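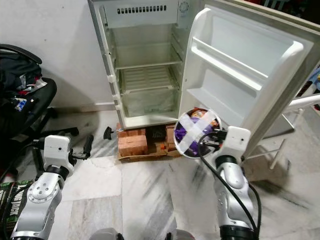 Home > Kitchen & Appliances > Small Fridges & Freezers
Posted in May by gruldale_gardener
3 min read

Best way to set up a mini fridge for a tiny kitchen? (first one ever!)

Hi everyone! I'm moving into a studio in Gruldale next month and I am way too excited about having my own kitchen, even if it's the size of a closet. There's no room for a full-size fridge, so I'm getting a compact one. The kind with a little dial, two shelves, a drawer at the bottom and bins in the door. I cook most nights and I buy a lot of greens and herbs, plus eggs, yogurt and usually a pot of soup.

What goes where? My last roommate and I just shoved things in and half of it froze or went slimy. Also, what number should I put the dial on? The one I'm looking at (a Clidurar) goes up to 7 and the booklet online says "adjust as required," thanks a lot. Any tips are welcome, I'll read all of them!

clidfan_upstairs
Posted 7:40 pm

Congrats on the studio!! I lived out of a compact fridge for years and I loved it, you waste so much less food because you can see everything you own.

First thing, before any food goes in: let it stand upright for a few hours after the move, then plug it in and leave it running overnight with the door shut. Get a cheap fridge thermometer (mine is a Wako, it hangs off the shelf) and stand it in a glass of water on the middle shelf. You want it under 40°F, and I like 37. Start the dial in the middle, check in the morning, move it one notch, wait a day. Don't crank it to max because it feels warm an hour after you plug it in. That's how you get frozen lettuce.

Where things go depends a bit on where yours is coldest, and in small fridges that's usually the back wall or right under the cooling plate. So:

Soup and leftovers on the top shelf, in flat square containers. Round ones eat up space like you wouldn't believe.

Raw meat on the lower shelf, always on a plate with a rim so nothing drips on your vegetables.

Greens in the drawer, rolled in a dry dish towel inside a bag. Change the towel when it gets damp. I've had spinach last well over a week this way and I still get a thrill out of it!

The door is the warmest spot. Mustard, jam, hot sauce, pickles, soda. I'd keep milk and eggs off it if you can, though I admit my eggs lived there one whole winter.

Herbs: cilantro and parsley stand in a jar of water with a loose bag over the top. Basil stays out on the counter, it turns black in the cold. If the jar is too tall, move the upper shelf down a notch (most of them slide out) and you've got room.

And leave a gap behind the fridge and on both sides. The heat has to go somewhere, and in a closet kitchen it's tempting to jam it right into the corner. Check the booklet for how much.

Oh, and let the soup cool down a little first and split it into shallow containers. A big hot pot in a tiny fridge warms up everything around it.

m_from_plelleck
Posted 9:15 pm

dont overfill it. 4 has always been fine for me. box of baking soda in the back

twoshelves
Posted 10:05 pm

Agree with nearly all of the long answer, the towel trick is great! Two things to add.

Check that it's level. If it leans forward the door drifts open and you come home to warm yogurt. Mine leaned for months before I bought a small level and turned the front feet up a hair. Now the door swings shut by itself and I'm delighted every single time. While you're at it, close the door on a slip of paper and tug. If it slides right out, the seal needs a wipe with warm soapy water, or the door isn't sitting straight.

The other one is frost. If yours has an ice box or a cold plate and isn't self-defrosting, turn it off once the frost is as thick as a pencil, put a towel down and let it melt with the door open. Please don't go at it with a knife! I pick an evening when I'm low on groceries, put the leftovers in a cooler and make an omelet out of the rest.

Have fun with the new place, and post what you end up cooking!

2,823 views · 2 people saved this
Tagged: mini fridge, food storage, small kitchens, first apartment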